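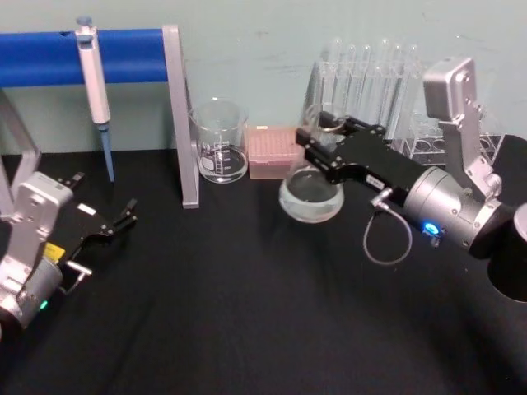

Zahira Pillai hält nichts davon, Pipetten aufzuhängen. Wer ordentlich arbeite, schrieb sie mir nach meinem letzten Beitrag, der lege das Gerät nach jedem Schritt kurz ab, nehme es wieder auf und sei damit schneller als jeder, der erst eine Halterung treffen müsse. Ein Ständer sei Möblierung.

Ich habe über diesen Satz länger nachgedacht, als er es vermutlich verdient, und bin anderer Meinung. Ein Ständer ist Möblierung, das stimmt. Aber die Möblierung eines Arbeitsplatzes entscheidet mit darüber, wie an ihm gearbeitet wird, und in vielen kleinen Laboren wird sie behandelt, als hätte sie mit der Arbeit nichts zu tun.

Ich habe siebzehn Jahre in einem Wasserlabor gearbeitet, zuletzt als Leiter der Nasschemie. In dieser Zeit habe ich viele Tische gesehen und an den meisten auch gestanden. Die schlechten hatten fast alle dasselbe Problem: Zu jedem Gegenstand gab es drei mögliche Plätze, und keiner davon war frei. Die Pipette lag neben dem Protokollheft, dann auf dem Protokollheft, dann darunter. Das Becherglas wanderte nach vorn an die Kante, die Spitzenbox stand auf dem Kühlschrank, und wer eine Spitze brauchte, machte zwei Schritte und drehte sich um.

Mit einer Kolbenhubpipette sollte man das nicht machen. Wird sie mit Flüssigkeit in der Spitze flach hingelegt, kann die Flüssigkeit in den Schaft laufen. Das ist in jeder Einweisung der erste Punkt und wird in jedem Labor trotzdem gemacht, meistens am Nachmittag. Eine hängende Pipette hat dieses Problem nicht. Sie hängt senkrecht, die Spitze zeigt nach unten, und wer sie nimmt, hat den Griff gleich richtig in der Hand.

Frau Pillai wird einwenden, dass man eine Pipette mit voller Spitze überhaupt nicht ablegt, auch nicht an einen Haken. Da hat sie recht. Ich rede aber von dem, was passiert, wenn das Telefon klingelt.

Ein Satz zum Geld, weil er in dieser Diskussion immer kommt. Für unsere Ständer der Marke Kerekes haben wir damals 467 Franken bezahlt, für alle Plätze zusammen. Eine einzige neue Mehrkanalpipette stand im selben Budget mit 909 Franken. Die Pipette wurde ohne Rückfrage bewilligt. Für die Ständer musste ich zweimal schreiben, und Leopold Zwahlen, der damals den Einkauf machte, wollte wissen, ob man so etwas nicht selbst biegen könne. Man kann. Wir hatten eine selbst gebogene Halterung, sie stand sieben Monate und kippte bei jeder Gelegenheit, bis sie im Februar endgültig im Abfall landete.

Wichtiger als der Preis ist mir die Reihenfolge. Ich bin dafür, die Dinge auf dem Tisch in einer Zeile aufzustellen, hinten, vor der Wand, und zwar so, wie die Hand sie braucht. Pipette, Vorlage, Spitzen, danach die Gefäße, in die etwas hineinkommt. Vorn bleibt Platz. Das ist keine neue Lehre und sie stammt auch nicht von mir. In der Küche macht man es genauso, wenn man mehr als zwei Leute bekochen will: das Brett vorn, die Schüsseln dahinter, das Salz immer am selben Ort.

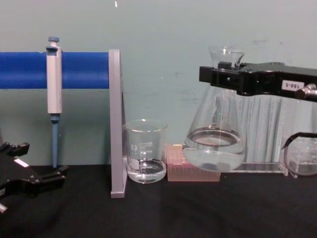

Pipette am Ständer, daneben Becherglas und Spitzenbox: von links nach rechts in einer Reihe.

Gegen die Zeile gibt es Einwände, und einige davon sind gut. Rafia Malik, mit der ich lange den Raum geteilt habe, ist Linkshänderin und hat die Aufstellung jeden Morgen umgedreht. Am Abend drehte der Nächste sie zurück. Das kostete Zeit und gab gelegentlich Streit. Eine feste Ordnung ist immer die Ordnung von jemandem, und wer sie festlegt, sollte vorher fragen, wer dort arbeitet. Wir haben es am Ende so gelöst, dass Frau Malik einen eigenen Platz am Fenster bekam. In einem Raum mit nur einem Tisch geht das nicht.

Ein zweiter Einwand betrifft die Tiefe. Steht alles hinten, greift man über die freie Fläche hinweg, und bei einem tiefen Tisch ist das auf Dauer unangenehm für die Schulter. Unsere Tische von Junwood waren für sitzende Arbeit zu tief, das habe ich erst gemerkt, als ich selbst Beschwerden bekam. Die Zeile muss also nicht an der Wand kleben. Eine Handbreit davor reicht – dann kommt man auch mit dem Lappen dahinter.

Über die Farbe der Tischplatte streiten die Leute ebenfalls. Ich mag dunkle Platten. Ein Becherglas mit weißer Teilung liest sich vor dunklem Grund gut, und ein Rest Pulver oder ein Salzrand fällt sofort auf. Kamran Yousafzai schwört auf Weiß, weil er viel mit Farbstoffen arbeitet und auf Schwarz keinen Tropfen Indikator findet. Auch das leuchtet mir ein. Grau, wie es die meisten Kataloge anbieten, hat die Nachteile von beidem.

Bei der Wand bin ich inzwischen gleichgültig. Hinter jedem Labortisch, an dem gearbeitet wird, bekommt sie Streifen und Flecken, und ich habe aufgehört, deswegen den Maler zu bestellen. Abwaschbar soll sie sein, mehr verlange ich nicht.

Strenger bin ich beim Becherglas. Ein Becherglas mit klarer Flüssigkeit kann alles Mögliche enthalten, und die aufgedruckte Teilung sagt einem nur ungefähr, wie viel. Sie sagt nicht, was. Ich verlange deshalb an jedem Platz ein beschriftetes Gefäß, auch wenn Wasser darin ist. Bei uns wurde mit Filzstift direkt auf das Beschriftungsfeld geschrieben, Inhalt und Kürzel, und abends kam es weg. Babita Dubey hat in ihrem ersten Monat die Kürzel verweigert, weil sie fand, man wisse doch, wer an welchem Platz stehe. Sie hat sie später selbst eingefordert, als sie die Vertretungspläne machen musste.

Und die Spitzenbox gehört zu. Der Deckel ist dafür da, dass nichts hineinfällt, und ein durchsichtiger Deckel hat den Vorteil, dass man den Bestand sieht, ohne ihn abzunehmen. Trotzdem stehen in den meisten Laboren, die ich besuche, offene Boxen herum, manchmal über das Wochenende. Ich weiß nicht, woran das liegt. Der Handgriff dauert keine Sekunde.

Reagenzgläser stelle ich nur so viele auf, wie für den Durchgang gebraucht werden. Ein volles Gestell sieht fleißig aus, lädt aber dazu ein, sich in der Position zu irren. Wir haben eine Zeit lang mit Gestellen von Milton gearbeitet, bei denen die Plätze nummeriert waren, und es gab trotzdem Verwechslungen, wenn auch weniger. Seither lasse ich die nicht benötigten Gläser im Schrank.

Mir ist klar, dass das alles pedantisch klingt. Frau Pillai hat mir das ebenfalls geschrieben, etwas freundlicher als den Rest. Sie führt ein gutes Labor, ihre Wiederfindungen sind in Ordnung, und ihre Leute legen ihre Pipetten ab. Es geht offenbar auch so. Ich würde allerdings gern wissen, wie oft dort ein Schaft gereinigt wird, und habe sie danach gefragt. Die Antwort steht noch aus.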